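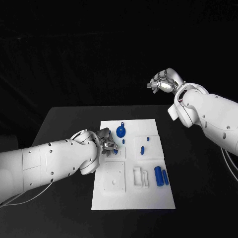 Nov 26, 2018

Rain again, so no washing out, and the second week of the sleep business is done. I said I'd write it up properly at the halfway mark and I suppose this is the halfway mark.

The Akia people say to be in bed by the same time every night and up by the same time every morning, weekends included, and after a fortnight you're meant to notice a difference in your mood and your skin. My skin. I looked at it this morning in the bathroom light and it's the skin I had in October. Mood I can't judge because I've been told it should be improving, and now every time I feel all right I wonder if that's the program or the long weekend I've got booked.

What I do know is that 14 nights of lights off at ten has meant missing the end of everything. I've seen the first half of two films. The neighbours on the Kilton Street side don't keep to the program and their dog certainly doesn't. Woke at 3.40 on Thursday and lay there doing the breathing, in for four and out for six, which the booklet swears by. I got up and had toast.

The pillow is another matter. It's a Sjöberg and it cost $278, and I'd like it on record that I knew it was silly when I did it. It's shaped like a loaf with a dip in the middle. The card in the box says to allow 31 nights for your neck to adjust, and by a lovely coincidence the returns window is shorter than that. My neck was fine before. Now it clicks when I reverse the car. I've put the old flat pillow back on the other side of the bed and some mornings I wake up with my head on it and no memory of the journey.

Also gave up coffee after lunch. I'll admit that one might be doing something. I was less jumpy at work on Friday, although Friday was also the day the phones were down until two, so who can say. Tea at three instead. I had hoped to dislike it more than I do.

The tracker app (Usero, free for a month, then they get you) gave me 71 on Saturday for a night I'd have called dreadful and 58 for the best sleep I've had since winter. I asked it why and it told me to try a consistent bedtime. I have never been so consistent in my life. I'm turning off the morning message at least, it's a rotten way to start the day, being marked before you've found your slippers.

Plan from here: keep the bedtime on weeknights and let Friday and Saturday go. Keep the coffee rule. Ring about the pillow tomorrow, before I lose my nerve or the box. Cancel the app before it charges me in December, and write that on the calendar in the kitchen where I'll see it.

If I'm still at this in February I'll read this page back and see whether I sound any brighter. Leftover pumpkin soup for tea. It's 9.20 and I'm yawning, though I was always a yawner.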